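An open day at Sosulby

I went to the open day at Sosulby in July. It is in the old printing building behind the Daly parking lot, and I had walked past it for years without knowing what went on inside. A neighbor sent me the sign-up page. I put my name down for the morning and got the 10 a.m. group.

There was a short welcome by the coat racks. Sidra Niazi ran it. She told us the company has 19 people, that most of them would be on the floor that day, and that we could ask anything except what the arms cost. Somebody asked what the arms cost. She said a used one is cheaper than people expect and left it there.

The ground floor is where they work on picking things up. I had expected car parts or boxes. What they care about is household stuff, the kind you would find next to a sink or by the front door. Each bench is done up like a piece of a home. Demetrius Schumacher had the bench our group stayed at longest. He steers the arm by hand from a chair, and the arm's moves are saved so that a program can be trained on them later. One task gets done 200 times before they look at whether it helped. He said soft things are the slow part. A mug is the same mug every time, but a bag folds a new way whenever you put it down.

Keys are the other slow part. The rings are thin and shiny, and they slide over each other. He let three of us have a turn in the chair. I am right-handed and the controls were set up for that, so I had no excuse. I closed the fingers on nothing twice, then got hold of something on the third try and dropped it. The man after me did it on his first go. He said he plays a lot of video games with his kids.
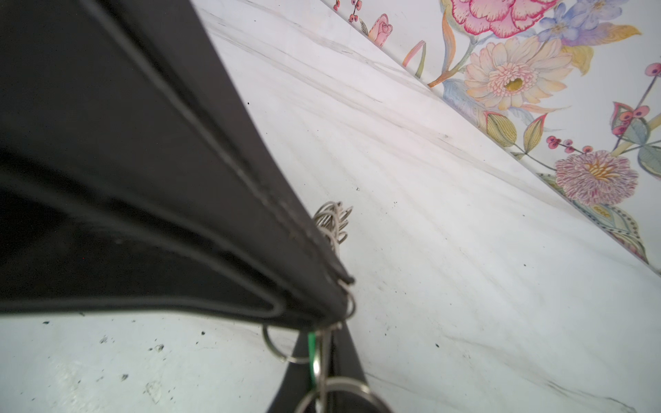
Posted by Declan Keogh
Filed under: Days out, Machines

The black leather with the keyrings on it was the hard one on that bench. You can see how the rings bunch up near the tip, some flat on the marble pattern and some around the strap. The green strip running down beside the strap is easy enough to spot by eye. I asked Demetrius where he would grab first. He said the leather, well away from the metal, and then let the rest hang. I liked the flowered tiles, which reminded me of my aunt's kitchen. There were specks on the white surface too, and I asked if anyone wiped down between runs. He said sometimes they do and sometimes they don't, and that real counters have crumbs.

Upstairs was quieter. Åsmund Solberg showed us the software, which they call Ivena. It plays back what the arm did and lets you mark the point where a grasp went wrong. I followed the first ten minutes and then lost it when he got into how the files are split up. He had a chart with 300 runs on it, one dot for each, and the bad ones were in orange. There was a lot of orange on the left side and less on the right. A woman in our group asked how long before one of these could unload her dishwasher. He said he didn't know and wouldn't guess, which I thought was fair.

Coffee was in the back, with a table of rolls that ran out before the second group came down. I talked for a bit with a man who drives for Plotorent and wanted to know if the arms could load a van. He had been told no by two different people and was going to try a third.

I was out by noon. If you want to go, they plan another one in the fall and take 20 per group. Sign up early and ask for the morning. Parking at Daly is free for the first two hours. The stairs are steep, and the elevator is at the far end past the restrooms. Wear something warm, even in summer, as they keep the ground floor cold.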